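Equipment notebook – second arm station, budget and ordering
9 May 2024

Went through the list for the August order this morning.
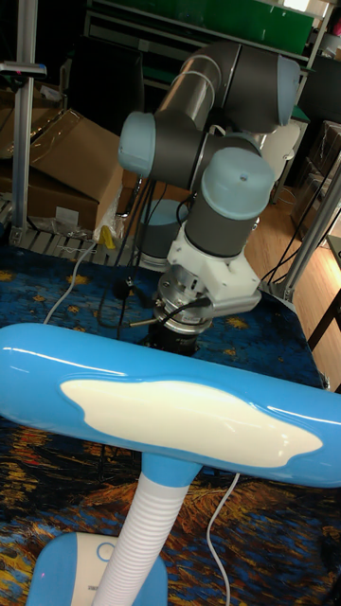 Antonina Zinchenko thinks we should hold off on the second arm altogether and put the money into spare grippers and cabling first. Her point was that the arm we have is idle for a good part of the week, and that nearly every stop we've had this year was a gripper or a cable. A second arm with no spares behind it would give us two stations waiting for the same part.

I went back through the stoppage log after that and she is mostly right. Of the 36 stops written up, 25 were cable or gripper. The rest were split between the controller and people (me included) leaving the wrong program loaded. The arm itself hardly features. What the log doesn't show is the changeover time. Every swap from the lamp tasks to the box tasks means moving the table, re-teaching the start positions and checking the reach again, and that never gets written down as a stop. I'd put it at around 16 hours a month. So I still want the second arm, but the spares go at the top of the list and the arm moves down to where it can be cut if the money isn't there.

Quotes so far

Bisine: arm, controller and pendant as one package. They will match the mounting pattern of the one we have, so the white bracket and the flange coupling can be copied straight across. Delivery is quoted from receipt of order, no fixed date. Service visits charged separately. Have asked what happens if we skip the pendant and share the existing one. No reply yet.

Shevchuk: arm only, refurbished. Cheaper by a good margin. The controller would have to come from somewhere else and I'm not keen on mixing. They say the joints have been re-greased and the caps replaced. I'd want the hours reading in writing before going any further.

Bremum: grippers and flanges only. Good on small parts in the past. Price drops if we take more than one gripper in the same order, which fits with what Antonina wants. Asked them to quote on gripper bodies and a set of flange screws, plus the side-exit cable in the longer length.

Miltlow: frame parts. Aluminium extrusion cut to length, corner fittings, feet. Their cutting charge has gone up. Might be worth buying full lengths and cutting here, though the saw needs a new blade and that would have to come out of the same line.

Things that get forgotten and then bought in a hurry

– Cable ties, clips and sleeve. The cables on the outside of the upper link loop out further than I'd like. If we buy the second arm we should buy proper clips for both at once.
– Table covers. The printed cloths are cheap and we go through them. Wanted: more patterned ones, the busier the better, plus a couple of plain ones to compare against.
– Props. Another desk lamp or two with bendy necks, different shape of head if possible. The blue one is fine but we shouldn't plan a whole set of tasks on one lamp. Put under consumables, small amount.
– Power. Need to check the sockets on the far side before anyone agrees a position for the second table. If we need an electrician it is not coming out of the equipment line, and I would like that agreed in advance.
– Floor cable covers. There are cables running over the wooden floor and a second station will add to them. Low ramps, enough for the walkway.

Space

Measured up for a second table. It fits if the cardboard boxes go. They've been taking up room we are going to need, and the pallet rack quote I had last year was for exactly this. I'd rather flatten what we can and shelve the rest than buy another rack. Left a clear margin for the arm at full reach, and the same again for somebody walking behind with a trolley. It is tight at the shelving end. If the table turns ninety degrees it is better, but then the cables come out on the wrong side.

Order of priority as it stands

1. Spare grippers, 2 off, with cables and flange screws (Bremum)
2. Cable clips and sleeve, floor covers
3. Extrusion and fittings for the second frame (Miltlow)
4. Table covers, lamps, other props
5. Second arm (Bisine preferred, Shevchuk if the hours are low)

Items 1 and 2 can go on the current budget without waiting. Item 3 only makes sense if 5 is going ahead, so they should be approved together or left together. Antonina wants 4 moved above 3 and I have no objection.

To do

Chase Bisine about the pendant.
Get the hours reading from Shevchuk.
Ask Miltlow for the price of uncut lengths, and price a saw blade.
Start writing changeovers in the log, with times. Sheet to go next to the stoppage sheet.
Check the flange drawing we have is the current one before sending it to Bremum.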